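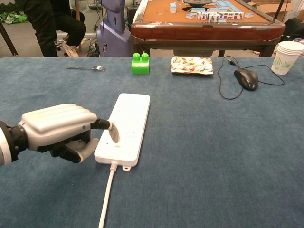 Slide 1. Power strip on the table, robotic hand with index finger out.

**Felley branch library: what we changed and what we'd do again**

Aug 11, 2025. 20 min slot, leave 5 for questions. SLOW DOWN on slides 3 and 4.

**Slide 2 – who we are**
- Felley = smallest branch in the Mandance group. One floor, one desk, children's corner by the window
- say it early: we're not a big-budget library. People relax after that
- 388 active borrowers when we started counting in February
- don't read the whole slide out!!

**Slide 3 – moving the loans over to Orier**
- old catalogue: two logins, no holds from home, reminders by post
- Orier went in over a long weekend. Closed the Saturday, opened again Tuesday
- what went wrong: childrens picture books came across with no shelf codes. 276 of them. Relabelled by hand, at the desk, between readers
- ask room: who has moved systems? (hands up, wait for it)
- tip – print the reservations list BEFORE you switch off the old one. We didn't

**Slide 4 – opening hours**
- late evening moved Thursday to Monday. Grumbles for a month
- homework club fits now, 8 regulars, more in exam season
- mornings still quiet. No answer to this yet, say so

**Slide 5 – the Suwannarat shelves**
- pronounce it properly, practise in car
- donated collection, up to 100 titles, mostly Thai cookery and travel plus some novels
- went out on open shelves not in the locked case. Was argued over. Glad we did it
- cookery borrowed most, novels hardly at all
- two missing so far, both replaced by the donor family (check Im allowed to mention this)

**Slide 6 – asks**
- shared van run between branches, weekly not fortnightly
- one training day on Orier for all desk staff, same material for everybody
- somebody else's relabelling story pls

If short of time skip 4, go straight to shelves.
Handouts on the chair by the door. Bring spare clicker batterys.
Questions likely: fines (we dropped them for under-16s, adults unchanged), Sunday opening (no plans), e-books (thats Mandance, email them, address on the handout)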